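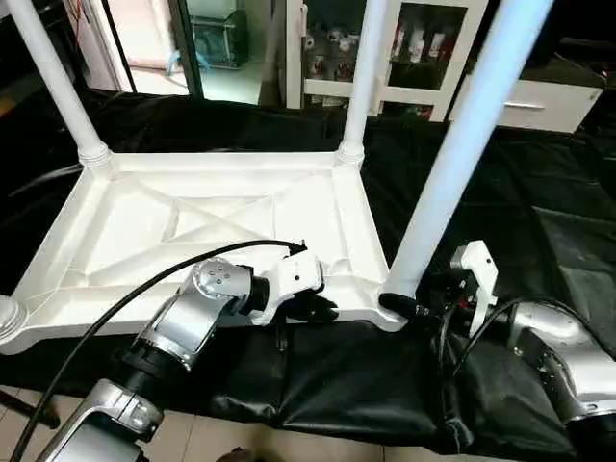
A white plastic frame with three of its legs standing, at the Vollthorpe furniture workshop.

The supervisor of the Vollthorpe workshop has asked households to return small tables with every leg included. "A frame without its legs is of little use to us," she said on Friday. The workshop received 260 items in June, and 15 were incomplete.

She advised owners to check the corner sockets before refitting. "Grit collects in there, and people then force the leg," she said. Spare legs are held at the Massawe Road store, which opens six days a week.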